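Support > Records database > Closed tickets > Service dates wrong on battalion roll

April 7, 2021
Posted by the Records Desk, Sturer Regimental Association

Subject: Officers listed with the wrong dates of command after roll import
Status: Closed
Software: Pesivach roll manager, desktop version

Problem as reported

After the battalion roll was imported into Pesivach, the page for commanding officers came out in the wrong order. Several officers were shown leaving command before they had taken it up. One was listed as commanding officer and as a second lieutenant at the same time. A member looking up a relative noticed it first and wrote to the office. We checked the page against the printed roll and found 56 entries with at least one date that did not match.

The printed roll is correct. It was typed up at the Toom depot when the battalion was still based there, and the dates in it agree with the regimental journal wherever we have the journal to check against.

What we tried first

Restarted Pesivach and rebuilt the index. No change.

Deleted the command page and let the program build it again from the entries. The page came back with the same order and the same wrong dates, so the fault was in the entries and had nothing to do with the page.

Opened the import file in a plain text editor. The dates in the file were right. A lieutenant colonel who took over on the 5th of June was in the file as 05/06, and Pesivach had stored it as May 6. The roll was typed day first. The import screen was set to month first, the default on a new install.

That explained why only part of the roll was affected. Any date with a day above 12 cannot be read as a month, so the program swapped it back without a warning. Dates early in the month went in wrong, also without a warning.

First fix

Made a backup. Set the import screen to day first (Settings, then Import, then Date order). Removed the bad entries and imported them again from the same file. This cleared 44 of them.

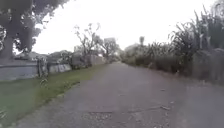 The entries still wrong after that were all officers who had served with the battalion more than once. Most had gone away to a staff post and come back as second in command or commanding officer. Pesivach keeps one start date and one end date for each person unless the box marked "Allow repeat service" is ticked. With the box empty, it takes the earliest start and the latest end and drops everything in between. So a man who joined as a subaltern, left for the staff and came back to command was shown as being with us the whole time.

Ticking the box does not repair entries that are already in. They have to be removed and imported again, or edited by hand. We edited them by hand, working from the printed roll.

Second problem found along the way

Four of the names had been entered twice. Those pages had been scanned with Bravix, and it read the post-nominals as part of the surname, so the same officer appeared once with his decorations and once without. We merged the pairs and kept the entry with the longer service history. Decorations now go in their own field. Please do not type them after the name, even if the old card has them there.

Acting command

Support asked how we wanted acting command shown. The printed roll uses a small "a" beside the date, and the import drops it. We have put the word "acting" in the appointment field - it sorts properly and prints on the page. Periods of acting command shorter than five days are left out, as they are in the printed roll.

Checks after the fix

Command page compared line by line with the printed roll. All dates match. No gaps and no overlaps, apart from one handover in the field where the journal gives both officers for the same day. We have left that as it stands.

Search tested by surname, by rank on leaving, and by year. The slow search reported in the same email is a separate matter. It took more than 4 seconds on the office machine both before and after this work, and it has its own ticket.

Still to do

The warrant officers' and sergeants' rolls have not been imported yet. Check the date order and tick the repeat service box before starting. The sergeants' roll has two pages bound out of order, so go by the page numbers in the top corner.

Contact the Records Desk | Copyright Sturer Regimental Association | Back to top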